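4.2 Do socks go missing on the rack?

The popular account of the missing sock puts the loss in the washing machine. The housekeeping literature prefers a duller story, in which socks are separated at the drying stage and never meet again. We set out to test the second story and came away less sure of it than we had expected to be.

The Taltden sample covers 33 households that dry most of their laundry indoors. Each kept a laundry diary for nine weeks, starting in July, and marked every pair at the cuff with a dot of fabric paint. The final set holds 1517 drying entries, an entry being one load hung and later taken down. Of the marked socks, 537 were recorded as single at the end of at least one load. That figure looks large, and it has been passed around in that spirit by readers of our first report. It should be read with care. A sock was entered as single whenever its partner could not be found at the moment of folding, and in many entries the partner turned up in the next load, inside a pillowcase, or in the hamper where it had been all along. "Single" in the diaries means "single at four in the afternoon, to the person folding."

Sundqvist's hanging rules, which half the advice columns repeat in one form or another, hold that socks should be hung in pairs, side by side on the same rail, and clipped by the toe. Pairing on the rail is meant to prevent separation; clipping by the toe is meant to protect the elastic. The two claims usually travel together, and we doubt they deserve equal trust. Households that hung in pairs did report fewer singles. They were also the households that sorted before washing, owned fewer socks and did laundry on a fixed day. Once sorting before the wash is taken into account, what remains of the rail effect is small, and we wouldn't ask anybody to change a habit for it.

Hanging position is harder to judge. Diarists were asked to note whether each sock was hung by the cuff, by the toe, or folded over the rail at the ankle. The three categories seemed plain enough when we wrote them. In use they blurred. Long socks in particular were recorded under two headings at once, or under none, and the Stekley coders disagreed with each other over knee-length and holiday socks more than over any other item — gloves included. A short sock has only so many ways to hang. A long one folds at the middle, twists, and leaves its foot pointing wherever the knit pulls it (Figure 6). We have kept the long socks in the totals but don't report position results for them separately.

Figure 6. A long red patterned sock, narrow end up and foot hanging down, with a light wooden garment rack behind it.
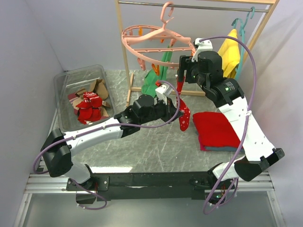 Does it matter which end of a sock is hung? For matching pairs it makes no difference that we could find, and for the elastic our data can't say.

The second half of that answer needs a word of defense. Diarists were asked to rate cuff stretch on a five-point scale at the start and the end, and the ratings drifted in both directions. Several socks were rated tighter after nine weeks of wear. We take this as a verdict on the scale. A proper test would measure the cuff under a fixed load, with socks of one make, and would need to run much longer than ours did.

There is also the matter of the rack. Trastitz rails are thicker than the ones most of our households used, and a thick rail takes a folded sock without a clip. Advice written for one kind of rack has been carried over to the other with little comment. We didn't record rail thickness, and should have. Section 4.3 turns to the basket, where the entries are more complete and the coders agreed more often.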